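Robot Learning Lab Course
Handout 4: Gathering Demonstrations in Simulation
Revised May 8, 2018

4.1 Purpose

A policy trained by imitation can only be as good as the examples it is given. This handout covers how to collect those examples in the Narano simulator, how to label them, and which ones to throw out. Grading of the collected set is covered in Handout 5. Read Section 4.3 before booking a station.

4.2 What one example contains

One example (an episode) is a single attempt at a single task, from reset to stop. Each episode stores the joint positions, the gripper opening, the operator's commands, and the images from two views. The wrist view moves with the gripper. The room view is fixed for the whole episode.

The wrist view carries most of the detail needed for grasping. It shows where the fingers are relative to the object, but it loses the rest of the workspace as the arm gets close.

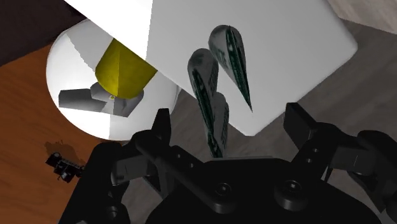 Figure 4.1. Wrist view, with three striped objects between the open jaws.

Note how much of the wrist view is taken up by the gripper itself. Do not crop it out. The position of the jaws in the image is a useful signal, and models trained on cropped images in the September run did worse on the final approach. Also note that small print on objects is not readable at this resolution, so no task may depend on reading it.

Objects may sit in poses that would be hard to set up on a real bench. Record the pose as the simulator reports it and do not correct it by hand.

4.3 Collection procedure

1. Load the assigned room file and check that the seed matches the one on your sheet.

2. Reset the arm. Wait until the joint readings stop changing.

3. Start recording, then move. A still period at the start of the episode is fine if it is shorter than 2 seconds. Longer pauses teach the policy to wait.

4. Complete the task in one smooth motion where possible. The time limit is 45 seconds. An episode that reaches the limit is stored as a failure.

5. Stop recording, set the outcome label, and add a short text instruction. Name the object and the goal: "put the sponge in the sink" is acceptable, "do the task" is not.

6. Repeat until you have 30 labeled episodes for each room file.

Failures are kept. They go in a separate folder and are used to train the success classifier. Delete an episode only if the log is damaged or the wrong room file was loaded.

4.4 Varying the start state

The most common fault in student sets is that every episode starts the same way. The policy then learns one path through the air and little else. Vary the height of the gripper, its opening, and the side from which it approaches. Use the room view to check this – it shows the arm, the work surfaces, and the space between them. In Figure 4.2 the gripper starts open and well above the sponge and the soap, which leaves room for several different approaches.

Figure 4.2. Room view, gripper raised.

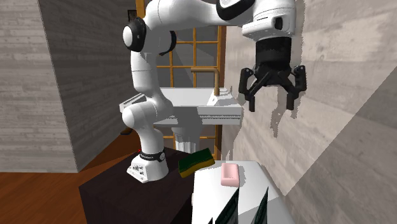 4.5 The shared set

Sets from the Astby and Lerkico groups are merged after checking. The merged set now holds 2,956 episodes. Before uploading, run the Sumampouw checker on your folder and fix every error it reports. Warnings about image brightness can be ignored. Warnings about missing commands cannot, and the episode must be recorded again under a new number.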